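Last updated: October 22, 2026

I have wanted a proper home for my small bits since August, when I knocked a jam jar of mixed screws off the shelf and spent an entire evening on my hands and knees. So I am very pleased to report that the great sorting has begun!

The jars are going. So are the mint tins, the takeaway tubs and the envelope marked "useful". Everything has to fit into one organiser with nine clear drawers, and if it won't fit, I probably don't need it. I love that it has a handle on top, so the whole lot can come to the table with me when I'm mending something.
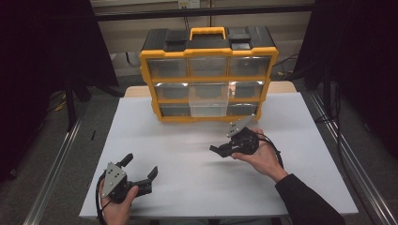 My sister reckons nine is far too few and that I'll be back to jars by Christmas. She has one of those wall units from Sellureck with room for 596 different things, and she still can't find a picture hook.

I'm sticking with my plan, though. Wood screws get two drawers, short and long, as those are what I reach for most. Picture hooks and panel pins can share. Then there's one for fuses, one for felt pads, one for buttons (I know, but they have to live somewhere), and one for the tiny hex keys that come with every bit of flat-pack I've ever bought. That leaves a couple spare, and I'm trying very hard not to call either of them "miscellaneous".
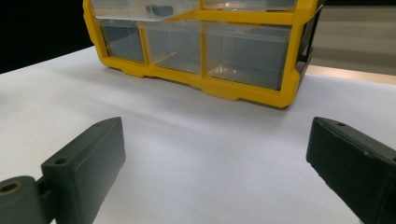
Labels come next. I bought a pack of 100 from Wedavwood, the plain white sort, and I'm writing them in pencil first – last time I went straight in with the marker and ended up with a tin that said "scews" for years. Clear fronts help a lot, but washers all look the same to me until they're in my hand.

Still to find a place for: cup hooks, curtain rings, and one very odd brass bolt that I refuse to throw away.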